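The Drawer, Revisited

From the Olldale Tenants' Newsletter, April

The building survey asked what residents would most like help with, and we expected the laundry room to win. It has two dryers, one of which makes a noise like a goose being told bad news. The laundry room came second. First place, by a margin that embarrassed the elevator, went to "too much stuff in a small bedroom."

So this month's item is about the bedside. I have lived in Olldale for 14 years, in a bedroom where you can open the closet or the door to the hall but you do have to choose, and I consider myself qualified.

Start with the drawer. Everybody's bedside drawer began life with a purpose. Mine was for reading glasses and a flashlight. When I emptied it out on the bedspread last month I found 91 things, and neither the glasses nor the flashlight was one of them. There were three phone chargers for phones I no longer have. There was a fortune cookie fortune telling me to expect a visitor. There was a warranty card for a Droreo fan heater, carefully filled out and never mailed, and I have not owned the heater since before the lobby was painted that color.

I also turned up a quantity of foreign coins, all of them from the same airport, and a key. Every drawer has a key. I tried mine in the front door, the mailbox, the storage cage and the bike lock, and then I put it back in the drawer, because you never throw out the key. It will outlive me and be tried in other locks by my heirs.

The usual advice is to sort everything into piles: keep, donate, toss. I have done this several times and what happens is that a fourth pile forms, called "hm," and by evening it is bigger than the other three and you want to go to bed, where it is. My method is ruder. Take the drawer out, tip it into a shoebox, and put the drawer back empty. Over the next month, whenever you need something, go and get it from the box. It then earns its place in the drawer. At the end of the month I had gone to the box for six things. One of them was the box of antacids, twice in the same night, after the Tsang noodle place on Pader Street brought back the chili oil.

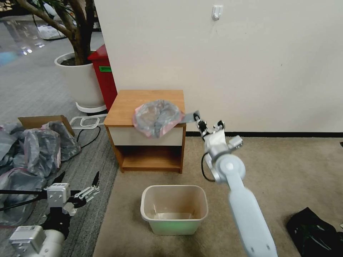
Page last changed: April, 6:14 p.m.

The top of the nightstand is a different problem. A drawer at least has the decency to close. The top fills up in plain view, one glass of water at a time, and the person sleeping next to it is always the last to notice. My rule for the top is a lamp, a book and one wild card. The wild card can be anything you like, but when a new one arrives the old one has to leave the room. Leaving for the floor on the far side of the bed does not count. I checked with myself and I was firm about it.

On books, I will allow that some people read more than one at a time. I used to keep a stack of eleven, and I was reading the top one. The others were there to make me look like someone who was about to read them. I moved ten of them to the shelf in the living room, where they can impress company, and I have finished two since. The history of salt was not one of the two. I no longer believe that it will be.

If your nightstand has an open shelf at the bottom, you have my sympathy. It looks like storage and behaves like a gutter. Things roll in. I found that the only way to keep mine under control was to give it a single job, and I gave it slippers. They go in at night and come out in the morning, and so twice a day somebody has to look at the shelf and see whether anything has moved in with them. Before slippers I had not looked down there since the last census.

A word about organizers. The hardware store has a whole aisle of them now, little trays and dividers and a bamboo contraption that hangs off the mattress with a slot for your tablet. I bought the bamboo contraption. It was very handsome and it held everything that used to be in the drawer, leaving the drawer free to fill up again. It is in the giveaway corner by the mailboxes, if anyone wants it. Please take it. It has been there long enough that people have started leaving mail on it.

The giveaway corner, by the way, is for things another human being might want. This came up at the last meeting at some length. Single gloves were mentioned, as was a jar. Whoever left the jar, we would like to know what was in it, or possibly we would not.

Anything that has been in the corner for two weeks goes to the thrift store on Pader Street, which takes small furniture in the mornings and lamps only if they work. Bring a bulb with you. They will want to see it lit, and they do not keep a spare.

Next month we turn to the laundry room, at last. If you have a recording of the dryer, please send it along to the newsletter mailbox. The repair company says it can't hear anything wrong over the phone.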